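Open Day at the Judorow Lab: Notes from a Visit

Posted 2024-11-22

The Judorow lab is on the upper floor of the old Carré building, above a print shop. I went with four others from our makers' club. The invitation said 3 p.m., and the stairs are steep, so allow time if your knees are like mine. There is an elevator at the back, but you have to ask at the print shop for the key.

We signed in, got paper badges, and were met by Loïc Rolland, who runs the data side of the project. The project is called Drultach. Its aim is to teach a pair of robot arms to do small tidying jobs by learning from examples of people doing them. The money comes partly from Altham, a packaging company that would like the arms to sort returned goods some day. Rolland said that day is a good way off.

The first half hour was slides. I will skip most of them. The part I wrote down was the count: the group wants 2,000 examples of each task before it trains anything on it, and it has five tasks on its list. An example is one complete go at the job, from the first reach to letting go of the object. Most are short. The slow part is checking them afterward, and two people do that full time.

I had expected to see someone steering a robot with a joystick. They did it that way until April. Now a person holds a gripper in each hand and does the job directly, and the recordings are used later to train the arms. Rolland said new people get the hang of it in one morning. The main thing they have to learn is to slow down. People are quick with small objects and don't think about it, and quick movements make poor examples.

He also talked about what gets thrown out. A dropped object is not a reason to delete a recording, as long as the person picks it up again and finishes. Those are kept and marked, and the group likes having them. What they do throw out is any example where a bare hand touches the object, or where the person stops halfway to talk. Visitors are a known cause of the second kind, so we were asked to stay quiet near the table.

The task on the day was balls into a bin.

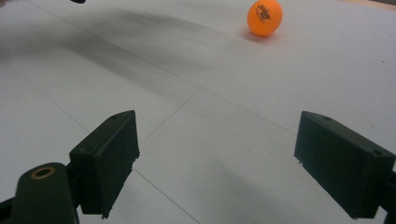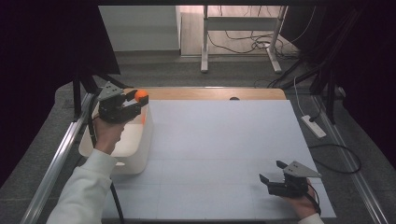

One of our group asked why they don't write a program for a job this simple. Rolland said they could, and it would work until somebody moved the bin. With examples, they change the starting positions from one go to the next, and the system has to cope with the differences. He keeps a printed sheet of starting positions and the operators work down it. Before the sheet, he said, everyone put things in the same comfortable spot without meaning to, and they lost most of a week's recordings to it.

After that we got to try. I did three goes and finished two. The grippers were heavier than I had guessed, and my wrist felt it by the end. It is hard to judge the tips when you are used to your own fingers - I kept closing too early. My goes were not saved, which seems fair.

Coffee was in the hallway, and there was a poster on the next task, folding cloths. They have not started recording it yet. The next open day is planned for the spring. Parking behind the building is free after 5, but the gate sticks, so push it hard.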